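4. Buenas prácticas para evaluar en cocinas simuladas

4.1. Por qué nos pusimos a escribir reglas

Os confieso que esta sección no estaba en el plan. Nosotros queríamos comparar políticas de manipulación y punto, pero cuando Rosaire Chan juntó los resultados de los dos equipos vimos que estábamos midiendo cosas distintas con el mismo nombre. En Guretti un episodio se daba por bueno cuando el objeto tocaba la superficie de destino; en Hinberg había que soltarlo y retirar el brazo. ¡Y las dos tablas llevaban el mismo encabezado! Así que paramos, discutimos bastante (más de lo que cabe contar en un artículo) y salió el protocolo que llamamos Grustato, que es lo que resumo a continuación.

La primera regla es la más aburrida y la que más disgustos nos ha ahorrado: el criterio de éxito se escribe antes de lanzar el primer episodio, en una frase que pueda leer alguien de fuera, y ya no se toca. Si a mitad de campaña descubrimos que la frase era mala, se corrige y se repite todo desde cero. Duele, lo sé. Nosotros lo hicimos una vez y perdimos 46 horas de cómputo, pero los números anteriores no servían para nada.

La segunda tiene que ver con el estado inicial de la cocina. Cada tarea se evalúa en 40 episodios, con semillas publicadas, y de cada uno se guarda la configuración completa: la pose del brazo, la de los objetos sueltos y también el ángulo de cada puerta. Esto último lo añadimos tarde. Una puerta de armario abierta cambia lo que ve la cámara y puede cambiar las trayectorias que el planificador considera válidas, y en nuestros primeros registros ese dato ni aparecía.
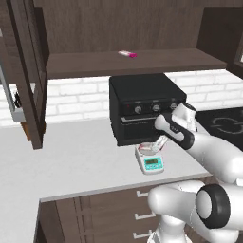 Figura 3. Brazo blanco junto a un horno tostador negro en una de las cocinas simuladas; delante del horno hay una báscula digital, y a la izquierda se ve abierta la puerta de un armario alto.

La tercera regla habla de contactos. Al principio solo anotábamos las colisiones que hacían fracasar la tarea, y claro, así todas las políticas parecían delicadísimas. Ahora se registra cualquier contacto no previsto entre el brazo y el mobiliario, con una fuerza máxima de 25 N. Si se supera, el episodio cuenta como fallo aunque el objeto acabe en su sitio. Hubo quien me dijo que era demasiado estricto para un simulador – total, ahí no se rompe nada –, pero yo no quiero publicar un porcentaje de éxito que luego nadie se atreva a probar en una cocina de verdad.

También pedimos que cada episodio fallido lo revisen dos personas por separado, viendo el vídeo entero y sin saber qué política lo generó. Si no coinciden en la causa, entra una tercera. Las etiquetas que usamos son pocas y bastante toscas (percepción, agarre, trayectoria, tiempo agotado), y seguramente se quedan cortas en tareas largas. Probamos una lista más fina y los revisores empezaron a discrepar en casi todo, de modo que volvimos a la corta.

4.2. Lo que el protocolo no cubre

Grustato no dice nada sobre el paso al robot físico. La fricción de los dedos, la holgura de las bisagras o el retardo del controlador están fijados en valores nominales, y quien quiera sacar conclusiones fuera del simulador tendrá que variarlos por su cuenta. Chan defiende que esa variación debería ser obligatoria; yo preferí dejarla como recomendación mientras no tengamos rangos medidos con un mínimo de cuidado.

Tampoco cubre las tareas con personas cerca. Para eso hacen falta otros requisitos de seguridad, y mezclarlos con un protocolo de evaluación como este me parece pedir problemas. En la sección 5 aplicamos las reglas tal cual a las políticas de los dos equipos, con los criterios de éxito copiados literalmente en el apéndice.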